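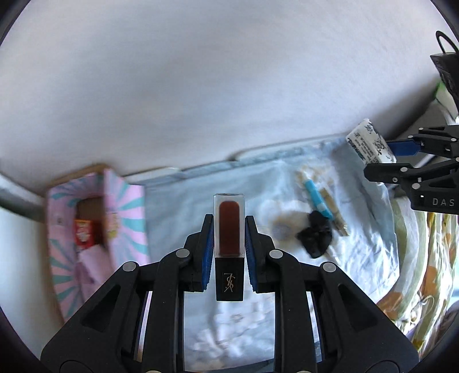

Forum Beauté et quotidien > Maquillage > Lèvres

Sujet : Rouge brique et mariage en plein cagnard, vous faites comment ?

Mirabelle_54
Coucou tout le monde ! Je me lance, première discussion que j'ouvre ici alors que je vous lis depuis une éternité. Ma cousine se marie en juin, cérémonie à 15 h dehors, repas sous une tente, et je me suis mis en tête de porter un rouge brique bien profond. Le souci c'est que chez moi ça file toujours : au bout de deux bouchées j'ai le contour et plus rien au milieu (très chic sur les photos de groupe...). J'ai essayé le crayon en dessous, la poudre à travers un mouchoir, le truc de se mordre une serviette, bof. Vous avez des astuces qui marchent vraiment ? Je précise que j'ai les lèvres plutôt sèches et que la robe est vert sauge.

tanum
Vert sauge et brique, mais oui, mille fois oui ! Pour les lèvres sèches, moi je commence la veille au soir. Gros baume, dodo, et le matin un gant humide tout doux. Ensuite pas de baume dans les 20 minutes avant de poser la couleur, sinon ça glisse et tu peux mettre tout ce que tu veux par-dessus, ça partira avec le premier petit four.

Jocaste
Pas d'accord pour le gant, désolée. J'ai fait ça le matin du mariage de mon frère et je me suis retrouvée avec la bouche à vif, le rouge s'accrochait à toutes les petites peaux. Le gommage c'est deux jours avant, ou pas du tout.

tanum
@Jocaste j'ai dit doux ! Un gant humide c'est pas du papier de verre :) Mais d'accord, chacune sa peau.

brekano
Salut, seul mec du fil je crois, je maquille pour une petite troupe de théâtre amateur donc je connais un peu la chaleur (nos loges, c'est un four). Ce que je fais sur les comédiennes : crayon sur TOUTE la lèvre et pas seulement le contour, une couche fine, on tamponne, on attend, deuxième couche fine. Le crayon de la même teinte ou un poil plus foncé. Quand la couleur part au milieu il reste le crayon et ça se voit beaucoup moins. Et surtout des couches fines — tout le monde en met trop, moi le premier quand je suis en retard.

Mirabelle_54
Ah, le crayon partout, je ne l'avais jamais fait ! Je m'arrêtais au bord comme sur les vieux tutos. Du coup mat ou brillant pour finir ? J'aime bien quand ça brille un peu, le mat me donne l'air d'avoir passé la journée dans le désert.

Jocaste
Mat. Sans hésiter. Le brillant dehors avec les cheveux lâchés et un peu de vent, tu vas passer l'après-midi à décoller des mèches de ta bouche. Vécu à Wirkthorpe chez ma belle-famille anglaise, un dimanche, avec un vent à décorner les bœufs. J'ai une photo où je ressemble à un chien qui mange de la laine.

I-hsuan Tse
Je ne suis pas aussi catégorique. J'ai les lèvres sèches aussi et le mat liquide, après 5 heures, ça craquelle et ça fait des miettes aux coins. Je préfère un satiné que je remets deux fois dans la journée. On retouche bien son rouge au restaurant, pourquoi pas à un mariage ? Un petit miroir dans la pochette et voilà. Je trouve qu'on se complique la vie avec le « sans retouche ».

brekano
+1 pour la retouche. Par contre, avant d'en remettre, on enlève ce qui reste à l'intérieur avec un coin de mouchoir, sinon ça fait des paquets.

Jocaste
Sauf que pendant le repas, entre les discours, la danse et la grand-tante qui veut te raconter son opération, tu oublies. J'oublie TOUJOURS. Et la grand-tante, il faut l'embrasser, donc elle repart avec une joue brique.

yuen_lea
Haha la grand-tante ! Chez nous c'est ma mère qui laisse sa marque sur tout le monde, on la suit à la trace.
Sinon, une question bête : tu l'as déjà porté une journée entière, ton rouge ? Moi je ferais un essai un week-end à la maison, avec un vrai repas, une salade bien huilée par exemple. L'huile c'est le pire ennemi, pire que la chaleur. Si ça survit à la vinaigrette, tu es tranquille.

Mirabelle_54
Même pas ! Seulement pour des soirées. Bon, je me fais le test de la vinaigrette dimanche, mon copain va se demander pourquoi je me maquille pour manger des tomates.

tanum
Pense à le laisser à l'ombre aussi. J'en ai oublié un dans la boîte à gants l'été dernier, paix à son âme.

I-hsuan Tse
Et pas de parfum de dernière minute près de la bouche, ça a un goût affreux (je parle d'expérience).

Mirabelle_54
Retour du test ! Crayon partout, deux couches fines, satiné. Tomates mozza, café, sieste. Il en restait une bonne partie, un peu parti au centre en bas mais avec le crayon dessous c'était tout à fait sortable. Une retouche et on n'y voyait plus rien. Je suis contente à 100 % du crayon, merci brekano ! Pour le vent j'attache mes cheveux, comme ça Jocaste sera rassurée.

Jocaste
Je maintiens que le mat aurait tenu sur les tomates. Mais attache bien, avec des épingles, pas juste un élastique. Et mets-nous la couleur de tes chaussures, on n'a pas parlé des chaussures !

Mirabelle_54
Dorées, plates, déjà faites à mon pied. Là-dessus je ne négocie pas !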